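Subject: Re: [pidbridge-residents] Those text messages about polling places

Hello all,

I am sorry for the slow answer, I was without internet at home until this afternoon. I read the whole thread now and I want to reply to this part:

> Two of my neighbors on the Clollthorpe side got a text saying that
> their polling place was moved and that they must "confirm registration"
> by tapping a link. One of them tapped it. The page had the county seal
> and asked for her date of birth and the last digits of her social
> security number. She stopped there. Is this a real county service or
> is somebody playing with us before the election? And should we post
> a warning, or does a warning only spread it further?

It is not a county service. I called the elections office in the morning and the lady who answered told me that they never send links by text. When a polling place changes they send a letter on paper, and the change is also printed on the sample ballot. For Pidbridge and Clollthorpe there is no change this year. Both places are the same as in the last election.

I also received one of these messages, so I can compare. Mine came from a normal ten-digit number and said "Precinct 14 voters" at the beginning. I do not live in Precinct 14, I live in 5, and I think this tells us that the sender has a list of phone numbers but does not know well who is where. The message used the name Clikolus as if it was an office of the county. The elections lady never heard this name.
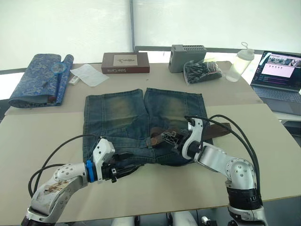 About the question whether to post a warning, I changed my opinion two times while reading your answers. In my first country we had the same thing with false messages before a vote, and people forwarded them to the whole family with the words "is this true?" on top. After one day, everybody remembered the message and very few remembered the question. So my suggestion is that we write the correct information first and mention the false text only after it, in one sentence, and without a screenshot. The link must not be in our post at all, also not with spaces between the letters, as some people here did.

I would write it like this:

Your polling place has not changed. If it ever changes, the county will tell you by letter. Some residents received a text that says something different. Please do not tap the link, and call the elections office if you are not sure.

It is short and it fits on the paper at the library door too. The Sharifi grocery said yes to put it next to the register, if someone brings it printed. I can bring it tomorrow before noon.

One more thing for the person who tapped the link. She gave no number, so probably there is no big damage, but I would still look at the voter record on the state website to see that the address is correct - this takes a few minutes only. If she typed anything and sent it, then she should also call her bank. The elections office asked that people keep the text and do not delete it, they want the sender's number and the hour when it came.

I do not know who is behind it, and I would prefer that we do not guess on the list. Last week there were already three different theories in this thread and one of them was about a candidate. We have no proof for any of them.

If somebody has a better wording for the warning, please send it tonight. I will print after 9 pm.

Greetings from Precinct 5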